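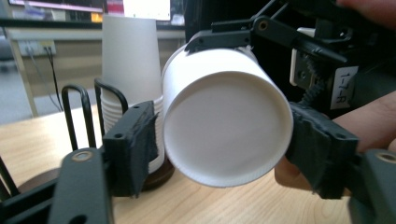

The pads had to be changed before the night run at Noswood, and it was my turn. The counter on the left finger showed 1,346 grips. The Hitbridge manual permits 4,000, but whoever wrote the manual had never seen these pads after a week of paper cups.

I loosened the first screw and put it in the lid of a jar. My grandfather repaired clocks in this same way, with a lid for each side, and he did not speak while a lid was open. I also did not speak. The old pad came away in threads. I cleaned the metal with alcohol, waited, and pressed the new pad with my thumb while I counted slowly to 30.

Then I closed the fingers on a fresh cup. It bent a little and became round again.

"Too strong?" asked the woman from Akande, who had been standing by the door with her coat on.

"A little," I said. I turned the spring back by a quarter, and she took off her coat and sat down.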